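Frequently asked questions – Ramik Laundry and Ironing, Brostance

When are you open?
Every day from 7 in the morning, except Sunday. On Sunday the shop is closed, but the drop box beside the door stays open.

How do I leave my clothes?
Put them in any bag and write your name and phone number on a paper inside. If you come before 6 in the evening, we give you a receipt by hand. For the drop box we send it by message.

How long must I wait?
Normal washing takes two days. Shirts with ironing take three days. In December please count one day more.

Do you accept T-shirts and other simple cotton things?
Yes, with pleasure. We wash dark and light colors separately, and ironing is included if you ask for it – many customers forget to ask.

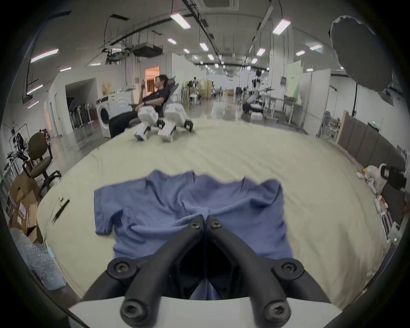

Photo: Sorin Oprea

Can you remove every stain?
No. Old oil and ink are difficult, and we will call you before we try something strong. Please tell us what made the stain, if you know it.

What does it cost?
A full bag up to seven kilos has one price, written on the list in the shop. Delivery to Omine and Barbu is free for orders of 20 pieces or more.

I lost my receipt. What now?
Come with some document with your name. We keep uncollected clothes for six weeks – after this we telephone you one last time.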